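Small gifts and the people who wrap them

The Lidthorpe gift market opens again in May, with 8 makers of hair accessories among its stalls. Custódio Salgado, who has sewn scrunchies there for many seasons, still cuts each piece by hand.

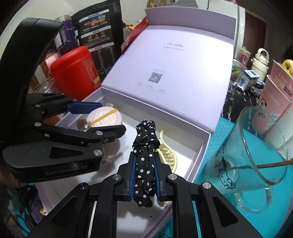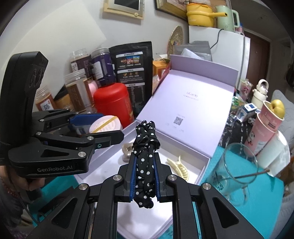

Black scrunchie with white polka dots
Lidthorpe Crafts and Markets Department

Stallholders pay a fee of 400 for the season. Applications are received at the Cunha building until noon.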